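**Re: Loureiro's closing for good?**

**pinwheel_joe** wrote:

Walked past Loureiro on my lunch break and there's brown paper over the front windows and a handwritten note taped to the door. "Thank you for 20 wonderful" and then the tape covers the rest. Does anybody know if this is the end or are they just redoing the floor again? I had a gift certificate I was saving, which tells you how my week is going.

**marrowfat** wrote:

It's the end. My sister-in-law waited tables there until June and the lease has been a headache since before that. I don't think the note is wrong either, they opened in 1981.

**oldtowner_2** wrote:

> they opened in 1981

The restaurant did, yes, but the bar side was there before under another name. I want to say the Girnerano? Dark little place, red booths, jukebox by the restrooms. The restaurant people knocked through the wall and kept the bar. So if you're counting the bar it's a good deal older than 20.

**kettlehead** wrote:

No no no. The Girnerano was across the street, where the copy shop is now. I know because I got thrown out of it. What was next door to Loureiro was a shoe repair.

**oldtowner_2** wrote:

Well, I got thrown out of it too and I came out on the Loureiro side :)

There may have been two locations. I'm willing to be told I'm wrong if somebody has an old phone book.

**marrowfat** wrote:

There's a set of city directories at the library, second floor, behind the microfilm. I'll look if I get there before the holidays, no promises.

**pinwheel_joe** wrote:

So what about the building? I keep hearing Wastum wants the whole corner for apartments. If that brick front comes down I'm going to be a bear to live with.

**lindenst** wrote:

I went to the meeting where Wastum showed their drawings, and they said the front stays. It's the back part that goes, the kitchen and that lean-to thing on the alley. 13 units upstairs and a shop on the ground floor. I didn't hate it. We complain that there's no place to rent downtown and then somebody wants to build places to rent downtown and we complain about that.

**kettlehead** wrote:

They said the front was staying on the Primemum building too. Go look at the Primemum building. You'll find a parking lot and one nice lamp post.

**lindenst** wrote:

Different owner, different decade, and the Primemum had a tree growing through the roof. I'd like to keep everything too, but I'm not sure it's fair to hang that one on these people.

**kettlehead** wrote:

Fair enough about the tree. I still don't trust a drawing with happy people and balloons on it.

**gearbox_ray** wrote:

Does anybody remember the food at this place or is it all real estate now? The garlic soup! And the flan, and that bread that came out too hot to touch. I took my mother there for her 90th birthday and the whole kitchen came out and sang, badly, and she talked about it for the rest of her life. Nearly 2 hours for the main course to show up that night and not one of us minded. I'll miss it more than I've missed some relatives.
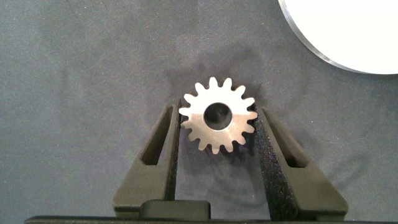
*Spur gear, plain round bore*

Back to the soup, if anyone ever got the recipe out of them I will trade you anything in my garage.

**marrowfat** wrote:

No recipe, but I'm told it was day-old bread, a lot of paprika, and an egg dropped in at the end. My sister-in-law says the stock was the secret and she never saw it made.

**oldtowner_2** wrote:

The soup was too salty. There, I said it. Flan was perfect.

**gearbox_ray** wrote:

Too salty!! I'm going to pretend I didn't read that.

**pinwheel_joe** wrote:

Went by again and somebody was inside moving chairs, so I knocked. She says they'll honor gift certificates out of the back door through the end of the week, soup and bread only, bring your own container. Going tomorrow with the biggest pot I own.

*Last edit at December 11, 2001 by pinwheel_joe*

**kettlehead** wrote:

Which back door, the alley one or the one by the shoe repair?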